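Jellon Open Day Recordings – README

Last updated August 26, 2018

What you're downloading

Jellon is the set of wrist-camera recordings we made over the open day at Gindgate, when the public was invited in to watch an arm handle drinks and, in practice, to offer it advice. There are 235 episodes, of which 108 were run with visitors standing at the rope. The rest were recorded before the doors opened, when the arm was noticeably less famous.

Tasks

Each episode is one attempt at one object on the white table: approach, grasp, lift, set down. Bottles and paper cups only. Someone's kid proposed a meat pie and was overruled, though the proposal had merit.

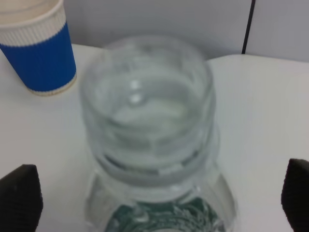
Adeel Jatoi wrote afterwards that the approach was the dull bit and the demo should have started at the lift. Half his row had wandered off to the sausage sizzle by the time anything left the table, he reckoned, and could the arm go a bit faster next year?

It could. Nosipho Dlamini set the speed limit and she is not taking submissions. The slow approaches stay in the data, untrimmed, and anyone training on grasp timing will be glad of them.

Known problems

Clear plastic is hard on the depth estimates. Treat them as rumour.

Close objects go soft in the wrist view. We left the focus alone all day.

Episode 63 is labelled a success. Themba Joubert and Precious Nkuna still disagree about this – the notes file has both arguments, at length.

Licence

Free for research and teaching. Please cite Jellon and the Gindgate open day. Corrections to the labels go to Nathalie Smits, preferably with the episode number in the subject line.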